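Looking After a Bench-Top Arm: What Works in My Workshop

Posted 29/06/2024 in Workshop Tips

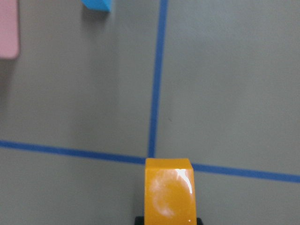

How often do the finger pads need cleaning?

Once a week if the arm runs most days, and any time a piece starts slipping. I use a damp cotton rag with one drop of dish soap, then a second rag with plain water, then I go have a coffee while it dries. No solvents! I tried a citrus label remover once and the pads went gummy by dinnertime.

I've had my little Lerkari arm for a couple of years now and I get more mail about it than about anything else on this site (sorry, sourdough people). Most of the questions are about the boring stuff, so that's what you're getting today.

Taping the table

Blue tape lines are the cheapest upgrade I ever made. I put down two strips that cross, and the crossing is my reference spot - every time I start up, I jog the arm over to it and see if it lands where it landed last time. If it's off by a hair I let it go. If it's off by the width of a pencil, I stop and home it again.

Wipe the table with rubbing alcohol first and let it dry all the way. Press the tape down with an old gift card, working from the middle out. When an edge starts to curl, pull up the whole strip and lay a new one. Patching it leaves a little ridge, and you'll be cursing that ridge by the end of the week. Before you pull the old one, make a pencil tick at each end so the new strip goes back in the same place.

Go matte if you're picking a tabletop for an arm with a wrist camera. My first one was a shiny white shelf and the camera hated it. Same goes for your practice blocks, by the way. Glossy ones throw glare under a bright lamp, and moving the lamp a few inches to the side usually helps more than fiddling with the camera settings.

The wrist camera

Blow the dust off with a rubber bulb before you touch the lens with anything. Then one light pass with a glasses cloth. I keep mine in a zip bag taped to the shelf, because a cloth that's been lying around a workshop is basically sandpaper.

Check the cable while you're there. Mine came loose in February and I lost a whole Saturday to it, swapping out perfectly good parts. Now I leave a loop of slack at the wrist and hold it with a hook-and-loop strap. Zip ties pinch.

Screws and squeaks

The four screws on my gripper mount back out slowly. I put a dot of nail polish across each screw head and onto the metal next to it, and if the line is broken, the screw has moved. Snug it up with the short end of the hex key so you can't overdo it.

For squeaks, find the joint first (one hand on the arm, power OFF, move it gently). I use Zundale dry lube on the outside hinge of the gripper and nowhere else. The sealed joints want to be left alone, and oil on the pads is a whole evening of cleaning.

Writing down your numbers

Get a cheap notebook! I write the gripper settings on the inside cover in marker: 1746 for open, 1156 for closed on a block. Yours will be different, so don't copy mine. When closed starts creeping away from what you wrote down, the pads are wearing. I got some 34 weeks out of my last set, and the Qaisi replacements went on with 2 screws and a bit of bad language.

Overnight

Park the arm low, fingers open, power off at the strip. I throw an old Zisport gym towel over the whole thing to keep the sawdust out - just remember to take it off before you switch on in the morning.

Next time I'll get into belt tension, once I've bought a gauge I trust.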